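棕色大理石台面，和那些总也收不完的小东西

二月里我给自己派了个活儿：把工作间那张长台面从头到尾收拾一遍。台面长305厘米，棕色大理石，白的奶油色的纹路到处跑，当初在Walczak石材行看样板的时候我一眼就走不动了。店里的人劝我挑浅色，说深色容易显灰，我嘴上答应着考虑考虑，第二天就去交了定金（对，就是这种人）。住进来以后才明白他的意思，下午三点多的光一照进来，一个指印都藏不住，可我还是喜欢得不得了！

大件都好办。锅回厨房，工具回工具箱，书回书架，一个上午就清完了。真正磨人的是剩下来的零碎：夹子、盒子、杯子、擦东西的小方块、一包一包不知道哪年攒下来的小包装。单看哪个都不占地方，凑到一起能铺满半张台子。我把它们往中间一拢，泡了壶茶，开始一样一样问自己：你到底住哪儿？

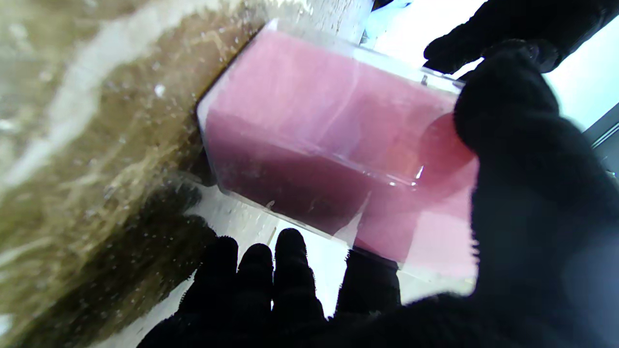
收纳盒这件事我走过不少弯路。最早迷信整套买，在Ruvetti的店里一口气搬了18个同款回来，盖子颜色都一样，摆在架子上确实好看，拍照发给朋友还被夸了一圈。结果用了不到一个月就乱了，因为什么都长得一个样，找一卷胶带要开五个盖子。后来我把一半送给了Tharushi Karunaratne，她教小朋友做手工，盒子到她那儿全派上了用场，听说里头装的珠子和纽扣比我的分得清楚多了。

现在我只留两种盒子：透明的和带标签的。透明的放颜色鲜艳的东西，隔老远就知道是什么，根本用不着写字。带标签的放那些灰扑扑、白花花、长得差不多的。标签我坚持手写，字丑一点没关系，打印的标签贴上去以后我反而懒得改，东西换了三轮，上面还写着“备用电池”。

还有一条是吃过亏才学会的，盒子别装到顶。留一指宽的空，盖子好扣，拿的时候也不会一掀就撒出来。我以前老觉得空着浪费，硬塞，塞完下回开盖子跟拆炸弹似的。
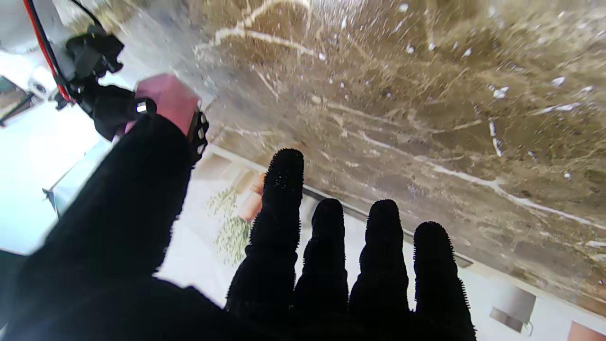 说回台面本身。大理石娇气，这个大家都知道，但真要每天伺候它也没那么夸张。我的办法笨得很，桌边常备一块软布，用完顺手抹一把，晚上睡前再用清水过一遍，擦干。酸的东西一概不上桌，柠檬、醋、番茄酱，统统在厨房解决。有一回我贪方便在上面切了个橙子，汁水流到靠窗那头，等我接完电话回来，石头上多了一小块发乌的印子，到现在侧着光看还在。心疼了好几天！

养护剂我试过两种。Skedden那瓶味道轻，抹完手感滑滑的，就是得等，等的时候什么都不能放，家里人路过总忍不住搁个杯子。另一瓶是超市随手拿的，牌子忘了，擦完一道一道的，我又花了一个晚上把它擦掉。所以现在就认准一瓶，用完再说。

至于垫子，我是反对派。花那么多心思挑的石头，盖一张桌垫在上面，图什么呢？顶多在放重东西的那一角垫块毛毡。
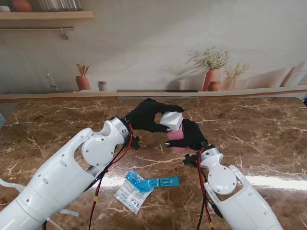

杯子是这次收拾里最让我犹豫的一类。按道理杯子该回厨房，可工作间里总得有个能随手放零碎的容器，盒子带盖嫌麻烦，碟子又太浅。想来想去，还是杯子顺手，口不大，站得住，端起来就走。像这只粉色的，旁边有个白色小方块正捏在杯口上头，看着像海绵，大小跟杯子倒挺般配；台面上还躺着那个亮蓝色的塑料玩意儿，扁扁长长的，像夹子又像封口用的。这几样颜色凑到一块儿，衬着深棕色的石头，我觉得比什么装饰都好看。不过原则还是要有的：一个杯子只管一类东西，不然过两个礼拜它就成了一只小垃圾桶，底下准能倒出回形针、橡皮渣和半颗干掉的糖。

颜色我也慢慢琢磨出一点门道。深色台面上，浅粉、纯白、亮蓝都跳得出来，丢了好找；黑的、棕的、深灰的小东西最坏，往纹路里一趴就隐身了。我有一把棕色木柄小刷子，在这张桌子上“失踪”过四回，每次都在眼皮底下。后来在柄上缠了一圈红线，再没丢过。你们家台面要是浅色的，大概正好反过来，买小物件的时候可以留个心眼。

夹子单独说两句，它们是我家数量增长最快的东西。晾衣服的、封零食袋的、夹票据的，从各个房间往这张台子上汇合，仿佛有个什么聚会。我在Dasska网店下单的时候还总爱凑单，一凑就凑一把夹子。现在定了个规矩，夹子只认一个抽屉，抽屉满了就不许再买，旧的坏了才换新的。目前执行得还可以吧，除了上礼拜那一次（那次打折，不算）。

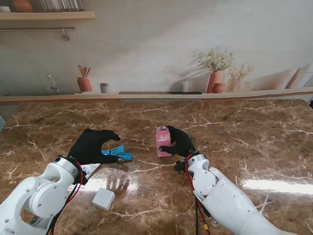
蓝色夹子捏在手里，白色小方块歪歪地躺在前头，台面亮得能反光。

小包装那一堆我最后是这么处理的：先把看得清字的挑出来，该用的用，过期的扔；看不清的一律拆开看一眼，还说不上是什么的，直接再见。不许有“先放着”这个选项，我就是败在这三个字上的。以前光是“先放着”的东西就攒了满满一鞋盒，搬家的时候原封不动跟着我换了个城市。

整个收拾下来，除了买抽屉隔板花了900块，其余都是现成的东西倒腾来倒腾去。原本预算留了2,000，剩下的我打算给台子上方添一盏灯，暖一点的光，晚上照着石头的纹路应该会很舒服。灯的样子还没定，长条的怕太像办公室，圆的又怕照不到两头，有推荐的朋友请在下面留言，最好带张装好以后的照片！

抽屉那部分还在弄，隔板有一块尺寸买小了，正在等换货，等弄好了再单独开一页。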